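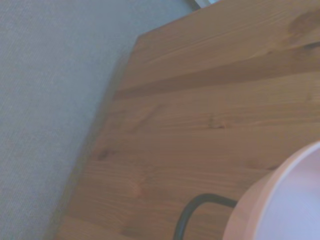 According to Rogério Vieira, the Stokstead table should be oiled before it gets any use, and he would not wait even until September. We agree with him. Please follow the steps of this section in their order.

Section 9. First oiling of the pine top

1. Lay an old sheet on the floor along all the sides of the table. Oil is very difficult to remove from carpet.

2. Wipe the top with a dry cloth, always in the direction of the grain.

3. Put a little Rirkura oil on a clean cloth and spread it thinly, from one end to the other. Do not pour the oil directly on the wood.

4. Go over the edges and the corners with the same cloth.

5. After 2 hours, take away the oil which is still on the surface. Leave the table until the next morning.

Note: Dark streaks in the grain are natural to pine. They are not a fault and must not be sanded.

CAUTION: Cloths with oil can catch fire by themselves. Spread them flat outdoors to dry and do not put them folded in the bin.

For a new bottle of oil, please order part 873.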